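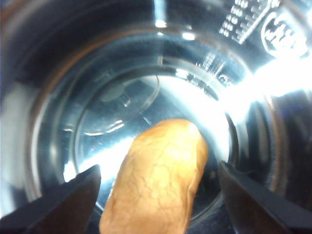
Home Posts Recipes Old Stuff About Contact

My mail archive and the long month of May

Posted in May by Honeylyn Belmonte

I have been meaning to write this up for a while, partly for my sister, who keeps asking what I was doing at the kitchen table until eleven at night, and partly for me, because I know I'll forget every step of it by next year and have to work it all out again.

Some of you know that I used to work for Trisport, back when it was one big room over a shoe store in Storkcombe and we all shared two phone lines. When I left they let me keep my own mailbox, and I took it home on a disc and put it in a drawer. It came with me through three moves. I always thought of it as safe, the way you think of a box in the attic as safe (ours had mice, so I should have known better).

Then in the spring my old friend from the front desk wrote to ask if I still had the letters we all sent around when the big flood closed Mill Street. She's putting together a little booklet for the reunion. Of course I have them, I said. I have everything! And I went and got the disc out, and borrowed a drive to read it with, and there it was, one great big file with my whole working life in it, going back to 2000, and not one program on my laptop would open it.

The mail program we used was called Akanda. I don't expect anyone remembers it. It was gray and plain and it beeped when you got a message, and I was very fond of it. The company that made it is long gone, and the installer I dug up wouldn't even start on a new machine. It put up a little box with an error number and went away again.

My first mistake was working on the only copy I had. I double-clicked it, I renamed it, I changed the ending to three or four different things in case one of them woke something up. Please don't do that. My nephew, who is patient with me, asked on the phone whether I'd made a copy first and then was quiet for a bit when I told him. So we started over from the disc, which mercifully still read fine, and I made one copy for the laptop and one for the backup drive, and I wrote DO NOT TOUCH in the name of the second one.

After that I spent a good many evenings trying converters. There are an awful lot of them out there, and they all look like the same program wearing a different hat. Most will let you look for free and then ask for money when you want to save. I don't mind paying for something that does the job, but two of them showed me a lovely list of folders and then every message inside was blank. One turned all the apostrophes into little strings of nonsense, so that "don't" came out looking like a sneeze. Another one found the messages but put the same date on every single one, and if you've ever tried to follow a conversation among nine people with no dates on it, you'll know how far I got with that. I made a pot of tea and went to bed.

The one that finally did it is called Hulura. I'm not being paid to say so, and I'm sure there are others that would have done as well if I'd had the strength to keep looking. It takes the old file and goes through it from the top, and where it hits a bad stretch it makes a note and carries on. The others all seemed to stop at the first bad patch and give up. It took 47 minutes on my poor old laptop, with the fan going like a hair dryer, and at the end it gave me a list of folders down the left, just as I used to have them. Suppliers. Holidays. Lunch. I had a whole folder called Lunch! I'd forgotten that completely, and I sat there reading about sandwiches for longer than I'd like to admit.

It isn't perfect. There were 11 messages it couldn't put back together, and those come up with the sender's name and nothing else. A few attachments are gone too, including, I think, the picture of the delivery van up to its doors in water, which I would have loved to have. But the flood letters are there, all 30 of them, in order, with everybody's spelling just as it was. I read them out loud to my husband, who never met most of these people, and he was very nice about it.

For anyone in the same boat, a few things I'd tell you if you were sitting here. Look at the preview before you pay, and I mean open the messages themselves, a few from the beginning and a few from the end. Check that the dates are different from each other. If it offers you a choice of what to save as, pick the plainest one on the list. I saved mine twice, once as a regular mailbox that my present program can read and once as simple text files in folders by year, which take up hardly any room and which I should think any computer will be able to open for as long as I need one to. And plug the laptop in before you start. Mine went to sleep halfway through on the first try and I had to begin again.

The other thing I did, and this took a whole rainy afternoon, was go through and throw some of it out. I don't need to keep every note about the parking spaces. I kept anything that made me laugh and anything from people who have since passed on, and the whole of the Lunch folder, and I let the rest go. I still have the full copy on the drive, mind you. I'm not that brave.

I've sent the letters on to my friend for the booklet and she wrote back the same evening to say she'd found a message from herself, asking if anybody had a spare pair of boots in a size seven. She says she never did get any.

Next I have to see about the photo discs from the same drawer. One of them has a crack in it and I haven't told my nephew yet.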